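One Bin per Desk: Keeping Small Tools Where Knitwear Gets Finished

12 shares · 5 comments

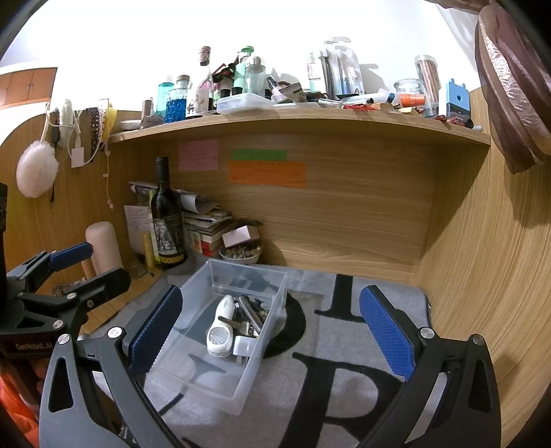 Flora Lamont would start with the bin. An open one, she says, gets used, and a lidded one ends up under a pile of sleeves. She has set up finishing desks at Huvska for five years and keeps the same layout at each: a cubby with a shelf, a cloth over the work surface, and a clear plastic bin for the hand tools.

"Clear matters more than size," Lamont says. "If I can see the shaver, I don't tip the whole thing out to find it."

The fabric shaver goes in first, lengthwise, head up. Lamont wants the perforated head clear of small metal parts. "A dent in the screen will catch a loop. Then you are repairing the sweater as well as cleaning it." Small metal items are kept against one wall of the bin.

Her bins stand at an angle on the desk. She prefers that to square placement when the side panels are close, as a hand coming in from the front meets the long side.

The cloth is washed every two weeks. Lamont uses a printed one, gray with black letters, and finds that pale lint shows up best against the print. Bottles and notes go to the rear left.

Asked about drawers, she is brief. "Fine for spare blades. I wouldn't put a tool in one if I use it every hour."

Comments (2)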